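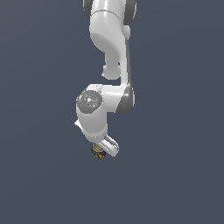

I want to stick up for the small town library fine. I know, I know. Everybody got rid of them, everybody felt great about it, and when our branch in Trutbridge went fine-free in October there was cake. I ate the cake. I'm still going to argue.

Some background first. I've had a card at Trutbridge since we moved here from Arellano, and I am not a good borrower. I renew things I have no intention of finishing. I once kept a book on drystone walls for so long that my neighbor assumed I was building one. Over the years I must have paid that library the price of a decent winter coat, in dimes, and I never minded. It felt like a tip.

The case against fines is a strong one and I'm not going to pretend otherwise. If you're broke, a fine is a wall. A mom with three kids and a stack of picture books under somebody's car seat can owe twelve dollars before she's noticed, and then her card gets blocked, and then she stops coming in. Sirkka Toivonen, who ran the desk at our branch for years before she moved over to the county office, told me she used to see people turn around in the doorway when they spotted her. They weren't scared of her (she's lovely). They were scared of the number on the screen. I believe her completely, and if that was the only choice, blocked cards or no fines, I'd say no fines and pass the cake.

But that's two things squashed together, isn't it? The block is what kept people out. The dime a day was just the dime a day. We could have kept one and thrown out the other. You could cap it at a dollar. You could let kids off completely, which half the libraries I've ever belonged to did anyway. You could have a jar. I'd have been so happy with a jar!

What I miss is the nudge. I put myself on the waiting list for a new mystery in the fall, a fat one, the kind with a map in the front, and I was number 13 in line. Fine. I can wait. Then I was number 9 for what felt like an entire season. I asked at the desk whether people were reading it very slowly, and the young man there gave me a look that I can only call diplomatic. The copies were out. They were just out, in people's houses, on people's nightstands, with people's mugs on them, and there was no reason in the world for anybody to get up and drive them back.

I'm as guilty as anyone. I had a cookbook from that same library sitting on top of my refrigerator the whole time I was grumbling. Was somebody waiting for it? Probably. Did I think about them? Not once, until I sat down to write this. Back when it cost me ten cents a day I thought about them all the time, or at least I thought about the ten cents, and the person waiting got their book either way.

My friend Orhun Ateş thinks I'm being a crank. He says I'm confusing a punishment with good manners, and that if you need to be charged to be considerate then you weren't considerate to begin with. He said this in my kitchen, eating my crackers, and I didn't have a good answer, so I've been working on one ever since. I think it goes like this. Most of us aren't considerate all day long. We're considerate when something jogs us. The bell on the shop door makes the clerk look up. The line painted in the parking lot makes me park straight, and when they repaved the lot behind the hardware store and took their sweet time repainting it, every last one of us parked like raccoons. We hadn't turned into bad people over a weekend. Somebody had taken away the line.

He also says the reminder emails do the same job. They don't, or they don't for me. I get email from my dentist, from a shoe company I bought laces from, and from the Utolano ferry, which I rode one time and which would love me to come back. The library is in there with the rest of them, being polite. An email that says "this item is now overdue" with nothing after it is like a smoke alarm that clears its throat.

And there's the other part, which is harder to say without sounding like somebody's grandfather. I liked owing the library something. I like having a little account with a place. You lean on the counter, you dig around in your coat, you say sorry, the person says oh don't worry, and you've had a conversation. I learned that Sirkka kept bees during a conversation over forty cents. Now I drop the books down the chute at whatever hour suits me, and I couldn't tell you the name of the diplomatic young man. That's on me, I realize. I could go in and talk to him for free.

The director put a note in the newsletter saying that 241 people came back to the library after their old fines were wiped out. I read that number a few times. It's a good number, and I'd be a real jerk to want any of them back out on the sidewalk. So wipe the old debts, yes, every so often, all of them. Throw a party. I'll bring the cake this time. Then set the thing at a dime again, capped at a dollar, nobody blocked, kids free, and let those of us who are able to pay it get gently pestered.

Or the jar. I keep coming back to the jar. Put it next to the date stamp with a bit of tape on it that says LATE? and leave it to our consciences. I took the cookbook back yesterday, by the way, and I went in through the door and everything. I had the coins in my hand and there was no place to put them, so I bought a paperback off the sale cart that I'd already read.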